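Apprentissage par démonstration, séance 4 : collecter des exemples en simulation
Notes de cours, version de mai

Bon, on reprend là où on s'était arrêtés. La dernière fois j'avais parlé des politiques apprises par imitation et j'avais promis de revenir sur les données, parce que c'est là que vous allez passer le plus clair de votre temps pendant le projet (désolée d'avance !). Ces notes complètent le TP, elles ne le remplacent pas, et si vous trouvez une coquille, écrivez-moi.

Rappel de vocabulaire. J'appelle « épisode » un enregistrement complet, du départ du bras jusqu'à l'arrêt. Un épisode contient à chaque pas de temps une observation (l'image de la caméra du poignet, l'ouverture de la pince, les angles des articulations) et l'action envoyée à ce moment-là. Une « démonstration » est un épisode que l'on garde comme modèle. Un épisode raté reste un épisode, on le range simplement ailleurs. Ne l'effacez pas, j'en aurai besoin à la séance 6.

Pour le projet, on travaille dans Stovar, le simulateur que vous avez installé au premier TP, avec la tâche de saisie que j'ai baptisée Ula. Chaque binôme rend 75 démonstrations. Je sais, ça paraît beaucoup, mais une fois la main faite ça va assez vite, et puis vous pouvez vous relayer à la manette.

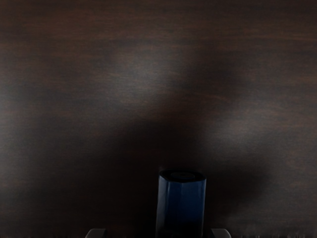

La question que je veux vous voir poser avant chaque enregistrement, c'est : qu'est-ce que la politique aura sous les yeux pour décider ? Vous, vous avez la vue d'ensemble sur l'écran principal, vous tournez autour de la table, vous zoomez. Elle, elle n'a que la caméra du poignet. Prenez l'approche juste avant la saisie : l'objet bleu est entre les deux doigts, encore sans contact, avec du bois visible de chaque côté, et il n'apparaît qu'en partie, tout en bas. Tout le reste, c'est du plateau sombre, des reflets et une grosse ombre floue. Un réseau entraîné sur trop peu de cas peut très bien s'accrocher à cette ombre et ignorer l'objet ! J'ai vu ça l'an dernier sur un jeu de données pourtant propre : on a déplacé la lumière et la pince s'est refermée dans le vide, avec beaucoup d'assurance.

Donc, on varie. Dans le fichier de configuration, vous avez trois réglages à faire bouger : la position de la lampe, la texture de la table et la pose de départ de l'objet. Je vous demande au moins 11 éclairages différents sur l'ensemble du lot. Pour les textures, servez-vous dans la bibliothèque Zutier (il y a des bois clairs, du carrelage, un gris uni très moche mais très utile). Évitez de tout changer en même temps dans les premiers épisodes, sinon vous ne saurez plus d'où vient un problème.

Comment conduire le bras. Allez doucement à l'approche, sans vous arrêter complètement. Les longues pauses sont un vrai poison : la politique apprend que devant l'objet, on ne fait rien, et ensuite elle ne fait rien. Si vous hésitez, annulez et recommencez. En revanche, une petite correction de trajectoire, c'est très bien, gardez-la ! Décalez même volontairement le bras dans une partie des épisodes, puis ramenez-le au-dessus de l'objet, pour que le réseau ait vu comment on se rattrape.

Mise de côté. Vous réservez 18 démonstrations pour la validation et vous les choisissez avant l'entraînement. Faites la séparation par configuration complète (lampe + texture + pose) et par épisode entier. Deux images voisines du même épisode sont presque identiques, alors si l'une part en entraînement et l'autre en validation, votre belle courbe ne veut plus rien dire.

Pour chaque épisode, notez dans le tableau du lot :
le nom de la configuration
qui tenait la manette
réussite ou échec
un commentaire libre, même trois mots

Un exemple de ce que donne une bonne consigne écrite : Lizelle Ntuli a rédigé celle du groupe d'Abu Hammour, avec qui nous partageons les lots cette année, et elle tient sur une demi-page. On y lit où commence l'épisode, à quel moment on ferme la pince et ce qui compte comme une réussite (objet soulevé et maintenu jusqu'à l'arrêt). Faites pareil, avec vos mots.

Pour la prochaine séance : apportez 20 démonstrations déjà relues, dans le dossier de votre binôme, et regardez-en quelques-unes uniquement par la caméra du poignet, vue principale masquée. Notez l'instant où vous ne sauriez plus quoi faire à la place du réseau. On partira de là.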